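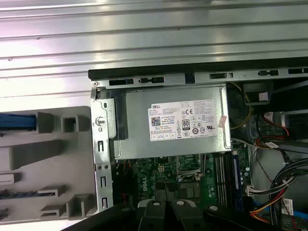 I've been scanning my grandmother's letters and photos since March and I'm up to 734 files, with a good 22 albums still waiting in the closet, so I'd love some advice on where to keep it all. My cousins want everything put in one of those online storage plans. I'm more inclined to leave it on a desktop at home, with copies – I like a machine where you can lift the cover and there's the power supply with its Dell label, plain as day, and a person can get at things. Am I just being sentimental?
posted by murero_attic

Not sentimental at all! I did all of our family papers from Sugiyama that way, and I still open the folders on a slow evening just to visit everyone. Do keep 3 copies though, and let one of them live at somebody else's house.
posted by plumcake

I'll disagree, kindly. A desktop sits in one room, and a burst pipe doesn't care whose wedding picture is on it. I lost most of a summer's scanning in the Drumberg flood and I've paid for online storage ever since.
posted by ronon_reader

Sorry about your scans, that's an awful thing. But plans get canceled and passwords go missing when a relative passes, and then where are you? Ours had over 4,000 pictures in it and it took us months to get back in.
posted by plumcake 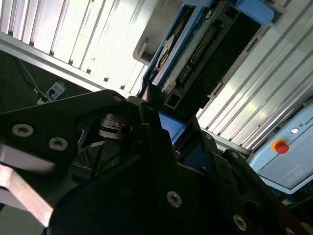

Round silver hex screws on a black bracket

While we're all here, please write the names in the file titles too. I can live with either kind of storage, but "scan0041" helps no one's grandchildren.
posted by tinbutton

Oh dear, mine are all scan-something. Back to the beginning I go, with tea.
posted by murero_attic

Forums > Family History > Scanning and Storage
Last updated: 2026-09-11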